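Kellstead Arm

The Kellstead Arm is a home-built robot arm and control sleeve made by Herman Pillai and Nadhirah Santoso in a shared workshop in Flistbridge. The operator wears a sleeve with motion sensors and a device over the hand, and the arm copies the movements of the operator on a second table.

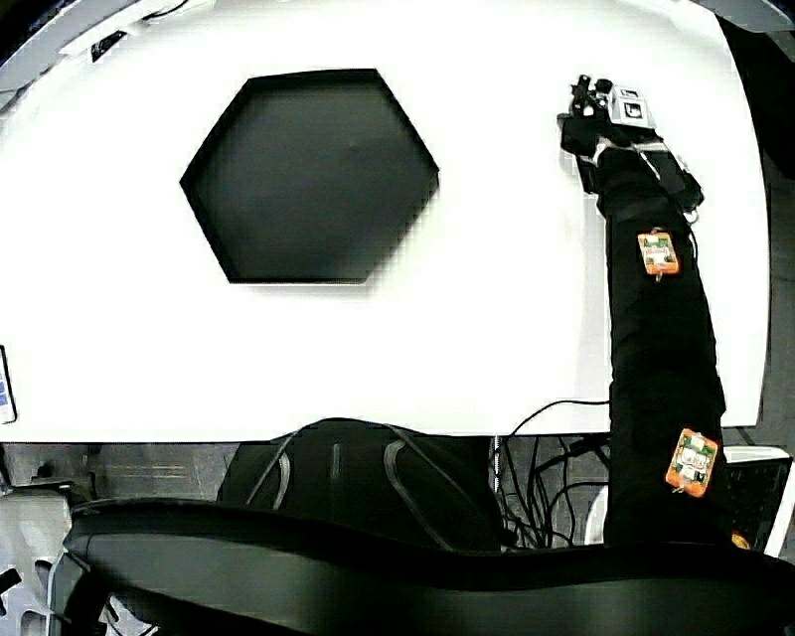 Name and origin

The project takes its name from Kellstead, the street where the workshop was located when the first parts were cut. The workshop moved later, but the name was already written in the notebooks and on the first circuit boards, and the builders kept it.

Pillai started the work alone as a desk lamp that could be moved with a joystick. The lamp had two joints and no gripper. Santoso joined in March of the following year, after she had repaired the power supply of the lamp during an open evening. She proposed to remove the joystick and to read the position of the human arm directly. The lamp was taken apart, and two of its motors are still used in the wrist of the present arm.

Sleeve

The sleeve is a long black garment sleeve. Two small orange sensor modules are fixed to it, one on the forearm and one lower down the sleeve, nearer to the body. Each module measures its own orientation. The control program compares the two readings and calculates the angle of the elbow from the difference.

The first sleeve was made of thick cotton and turned around the arm when the operator reached forward, so the elbow angle became wrong after a few minutes. The second sleeve was narrower at the wrist and stayed in place better. It was sewn by Santoso, who also wrote the calibration routine. In this routine the operator holds the arm straight down, then straight forward, and keeps each position until the program gives a short sound.

Hand device

The hand is covered by a black device similar to a glove, with a light grey box-shaped module mounted on it. The device reports how far the fingers are closed. A cable carries the signals to the control computer. A wireless version was tried and abandoned, as the battery made the hand heavy and the operators became tired.

The hand device went through many changes. In the early form, the finger sensors were simple bend strips glued to a gardening glove. The glue became hard and the strips broke at the knuckles. The present form uses small rotary sensors, which are easier to replace.

Robot arm

The robot arm has a column, a shoulder, an elbow and a wrist with two joints. The links were cut from aluminum tube on the band saw of the workshop, and the joint housings were printed on a machine lent by Teoh, a small hardware shop in the same street. Teoh also supplied the bearings for the shoulder, which came from a canceled order and are slightly bigger than the design requires.

With the arm fully extended, the reach is 700 millimeters. The gripper has two fingers with rubber pads. The pads wear quickly, and the builders keep a box of spare ones beside the column.

Control program

The control program reads the sleeve 30 times per second and sends the target angles to the motors. Between the readings it fills in the movement with a simple curve. An earlier version did not do this, and the arm was shaking so much that the screws of the wrist became loose.

The program has a limit for the speed of each joint. When the operator moves faster than the limit, the robot arm follows late and then catches up. Some visitors found this confusing, and for this reason a slow mode was added, in which all limits are cut in half. There is also a foot pedal. The arm moves only while the pedal is pressed down.

The program is stored in the shared folder of the workshop. Its last numbered revision is 906. The numbering counts every saved change, including corrections of spelling in the comments, and does not show how many real versions existed.

Tests

Movement tests are made at a large white table. A black hexagonal tray is used as a target object, and the usual task is to lift the tray, turn it by one side and put it down again. The tray was chosen by Pillai for its six straight sides, which make an error of rotation easy to see without a measuring tool. The light surface of the table gives good contrast with the dark tray.

Lifting was solved early. Putting down was more difficult, because the operator cannot feel when the tray touches the table. Santoso added a small vibration motor inside the hand device, driven by the motor current of the robot wrist. The signal is weak when the gripper moves slowly, and this problem remains open.

Public showing

The arm was shown at the Grillemville makers' fair, where visitors could wear the sleeve. The calibration did not work well for children, as the sleeve was too long for them. A shorter sleeve was planned after the fair and has not been finished.

See also

Motion capture
Remote manipulator
Shared workshop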